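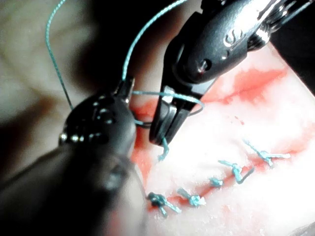
Subject: Re: [suture-practice] tails, and which thread for beginners
From: Jianhua Zheng

Hi everybody,

Catching up on the list with my coffee before the Friday session, so forgive me if somebody has already answered this one. Trukine wrote:

> My knots hold fine on the bench but as soon as I'm on the console
> I tie one good one and then the next three come out all different
> sizes. Also my tails keep ending up too short. Do you all cut as you
> go or tie the whole row and trim at the end? And is the braided stuff
> worth it for practice or should I stick with the cheap monofilament?

Oh boy, the different sizes thing. I did that for months! My first knot in a row was always a big tangled mess with the tails going every which way, and then I'd overcorrect and pull the next couple down to practically nothing. What helped me was parking the left instrument and keeping it there. I used to chase the loop with both hands, and now the left just holds its end while the right does the wrapping. Keep the loop wide and low, close to the tissue – if you let it climb up toward the top of your view you'll lose it the second you go for the tail.

On cutting, I cut as I go. I tried tying the whole row first (Deriter swears by it, and hers look great) but I kept grabbing an old tail when I wanted the new one. Short tails get me too, mostly when I rush. Before the first throw I pull the thread through until I have a stub I can find without hunting for it, then I leave it alone.

Braided, yes, if you can get it. It's softer and it stays where you put it, and the monofilament has so much spring that you end up practicing how to fight monofilament. The downside is fraying. If you squeeze the same spot over and over the end goes fuzzy, so pick it up once and mean it. I like the green because it shows up well against a pale pad when the light is turned up too high, and ours always is.

I bought a box of 25 from Skomau back in March and I'm down to the last 4, which tells you how my spring went. Does anybody want to split a bigger order? Shi said she'd take half.

One more thing, Trukine: how far apart are you placing them? I'd love to know if you mark the pad first. I've been eyeballing it and my rows start out nice and then bunch up toward the far end.

Jianhua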